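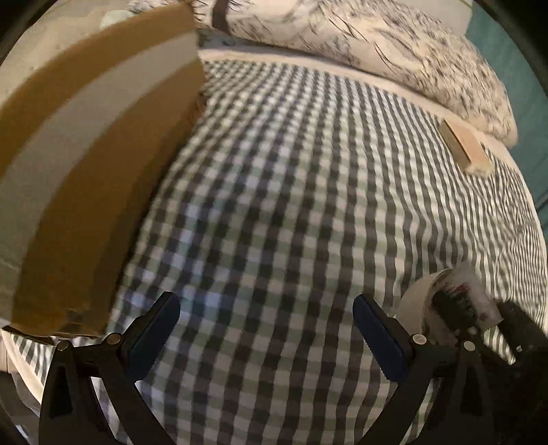

Minutes of the October meeting, Gundier Row Residents' Association

Held in the front room at number 4. Called to order at 7:10 p.m., the ten minutes going to the question of who had the good chairs.

Present: Aatos Koivisto (chair), the secretary (writing this), both households from the corner, the upstairs tenant from number 9, and the couple with the beagle. The beagle attended for items 1 through 3.

Apologies: received from number 6. Not received from number 11, as usual.

1. Minutes of the last meeting

Approved with one correction. The phrase "a lively exchange" in the section on hedges was felt by number 7 to be unfair. It now reads "an exchange."

2. Spare bedding and linen swap

The swap went ahead in September and was judged a success by everyone who got rid of something. Checked sheets were popular. Fitted sheets were less so, mainly on account of nobody admitting they knew how to fold one. Three bags of pillowcases remain in the hall at number 4, where the chair would like it noted that he also keeps his bicycle and would someday enjoy reaching it.

Agreed: pillowcases to go to the animal shelter by the end of the month. Number 9 will drive.

Agreed: at the next swap, people bringing duvets will take home any duvets left over. Number 7 asked whether this was aimed at anyone. The chair said it was aimed at duvets.

3. Recycling and cardboard

The hauler, Dranico, has written to say that cardboard must be flattened and may not stick out of the bin by any amount. The letter used the word "protrusion" four times. Members compared experiences. The upstairs tenant reported that a box she had flattened, tied and placed inside the bin was left behind with a sticker on it, while a whole wardrobe carton leaning on the wall of number 11 was taken without comment.

A long discussion followed on string. Some members tie their cardboard, some consider tying it to be showing off. The letter doesn't mention string. The secretary was asked to write and find out, and would have preferred not to be.

Action: secretary to write to Dranico about string.

The beagle left at this point, having found a cracker.

4. Parking

The sign at the top of the row still says permits are required. Permits have not been issued since the office that issued them moved. Number 7 proposed that we make our own. The chair asked what would happen to a car without one. Number 7 said it would be looked at. The proposal did not find a second.

5. Money

The balance stands at $400. Out of this we owe $80 to Modise Print for the block party flyers, which gave the correct date and the wrong street. The chair reported that several people from Gundier Lane came anyway and brought a very good potato salad. It was suggested that we pay the bill in full and say nothing.

Agreed, with one member abstaining on principle. The principle was not recorded.

6. The bench

The Ploltov bench, chosen in the spring after a vote that some members still bring up, is priced at $300 with delivery. Assembly is extra. Number 9 asked how hard it could be to assemble a bench. Those present who had assembled the planter looked at the floor.

There was then the matter of which way it should face. Facing the road, it gets the evening sun. Facing the other way, it gets a view of the garages but also, the corner households pointed out, some privacy. A motion to put it sideways was made in jest and picked up one vote.

Agreed: order the bench. Direction to be settled once it is here and people can sit on it and argue properly. After the flyers and the bench we will have enough left for a can of wood stain, if it's a small can.

Action: chair to order. Number 9 to lend a socket set.

7. Any other business

The corner household asked whose wind chimes those are. No reply was received.

Number 7 asked for the word "argue" to be left out of these minutes. The secretary took note.

Leaf rakes: two are missing from the shared shed. One has since been seen at number 11, in use.

Next meeting: in November, at number 9, upstairs. Shoes off, please. Bring a chair.

Meeting closed at 8:55 p.m.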